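A gripper that cannot feel its own jaws should say so

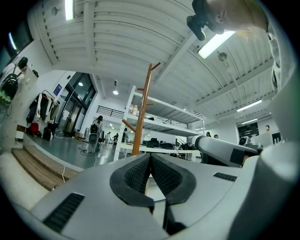 Surely the operator would notice, a reader wrote after my last column on hand-held grippers. He would be right if the fault were a broken part. The one we had at Udora was a slipped zero, and there was nothing to notice.

The jaw position on our units is worked out from a motor count, set to zero when the tool is switched on. If the pads are not fully closed at that moment, every later reading is wrong by the same amount. The tool opens, closes and holds as usual. Only the log is false. We recorded 1380 grasps over several shifts before a check against a steel gauge showed an error of 4 mm, and 1234 of them had to be thrown away.

Lost data is cheap. My objection is to what came next. A policy trained on an early part of that set was run on the fixed arm at Calwood, where it closed too far on a glass vial and broke it. The force limit did not trip, as it was scaled from the same false position. One bad number had disabled the check meant to catch it.

The supplier, Wijaya, suggested a line in the manual telling users to close the jaws before start-up. I think that is the wrong remedy. The person holding the tool is watching the task and often other people in the room – a start-up rule is the first thing to go.

A hard stop and a second sensor on the pad linkage would cost 41 pounds per unit. Cutetti fits both as standard. Until ours have them, the software should refuse to record unless the jaws have been driven shut and the reading compared with a stored value. We have asked for that change and are still waiting for a date.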